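4. Setting Up Your First Novel in Corkari

Now the fun part! By the end of this section you'll have a project with a working synopsis, a cast list and at least one chapter ready to fill. Have a rough idea of your story in mind, even if it's only a single sentence.

4.1 Create the project

1. Open Corkari and choose New, then Long Fiction.
2. Type a working title. You can change it whenever you like, and the old one stays in the project history.
3. Set a chapter target. The default is 40 chapters, and the maximum is 196.
4. Choose a point of view. If your book switches between narrators, pick Rotating and you'll get a narrator box at the top of every chapter.
5. Click Build.

Note: Projects made in the old Nultora format need to be converted first. See section 9.

4.2 Write the short synopsis

The short synopsis sits at the top of your project and follows you everywhere, so it's worth a little love. You have 100 words. Say who the story is about, what has just gone wrong for them, and what they want.

1. Click the Synopsis tab.
2. Fill in the Short box. The counter turns orange when you go over.
3. Click Pin if you want it to show beside the page while you draft (I always do – it has saved me from so many wandering subplots!).

Caution: Pasting over a pinned synopsis replaces it at once. Unpin it first if you want to keep both versions.
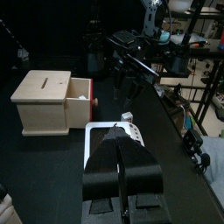
4.3 Add your characters

1. Click Cast, then Add.
2. Enter the name exactly as it appears in the story. Accents and special letters are fine, so a family called Milošević will turn up in searches with or without the marks.
3. Add nicknames under Also Known As, separated by commas.
4. Write a note of up to 400 words. Fears, grudges, favorite songs, anything goes!
5. Drag the character onto each chapter where they appear.

Note: Deleting a character from Cast removes the links but leaves your chapter text alone.

4.4 Split the story into volumes

Planning a series? Wonderful! Select the last chapter of your first book and choose Volume Break. Each volume gets its own synopsis tab, and the cast carries over.

Caution: Volume breaks can't be undone after you export. Save a copy under File, Duplicate before you try one.

Guide text by Rhiannon Penry, with chapter tests by Idris James. Last revised 2019-07-15.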